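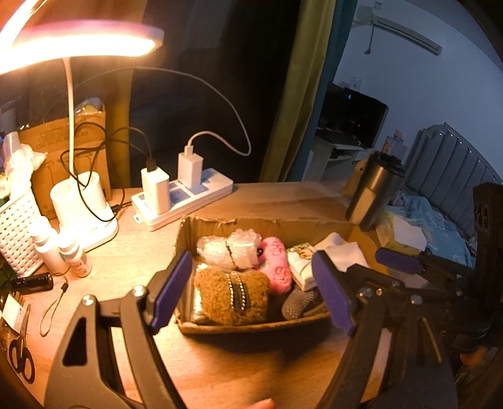
Relatório de progresso para a Fundação Betancur
Projeto Olano - apoio à leitura em casa para alunos do ensino básico
23 de fevereiro de 2021

O presente relatório cobre o segundo período do projeto, que foi quase todo feito à distância. As escolas de Prallo voltaram a fechar e tivemos de mudar o calendário que estava combinado com a Fundação.

Empréstimo de livros

Até à data foram emprestados 3.627 livros, contando as renovações. A maior parte saiu da biblioteca central, mas o posto da Rua do Moinho cresceu bastante depois que passou a abrir também ao fim da tarde. As famílias pedem sobretudo contos curtos e livros sobre animais. Os livros em duas línguas, que na candidatura considerámos muito importantes, saem menos do que esperávamos. Pensamos que os títulos escolhidos são difíceis para a idade e já pedimos outra lista à livraria.

Sessões de leitura

As sessões em grupo foram substituídas por chamadas telefónicas. Cada criança lê em voz alta durante um quarto de hora e a monitora escuta e corrige com calma. Participam neste momento uns 200 alunos, de quatro escolas. O telefone funcionou melhor do que o vídeo, que muitas casas não conseguem manter por causa da ligação fraca. Algumas mães disseram que a criança agora procura sozinha um lugar sossegado para ler - isto alegrou muito a equipa.

Dificuldades

O atraso mais sério foi o das estantes. A empresa Voltcombe entregou a primeira parte com medidas erradas e a troca ainda não está terminada. O custo do transporte da devolução fica a cargo da empresa, conforme a carta que segue em anexo. Tivemos também duas desistências entre as monitoras, e só uma foi substituída até agora.

Despesas

A rubrica de deslocações foi pouco usada. Pedimos autorização para passar o saldo para a rubrica de comunicações, onde os gastos com chamadas ficaram acima do previsto. A rubrica de livros está conforme o orçamento. Os mapas de despesa e as cópias das faturas estão no anexo B.

Próximo período

Em abril queremos retomar as sessões presenciais, em grupos pequenos, se as escolas o permitirem. Falta ainda aplicar o questionário às famílias, cujo texto gostaríamos de enviar antes à Fundação para comentários. Pedimos resposta sobre a mudança de rubrica logo que seja possível, pois o contrato de telefone precisa de ser renovado.

A equipa do Projeto Olano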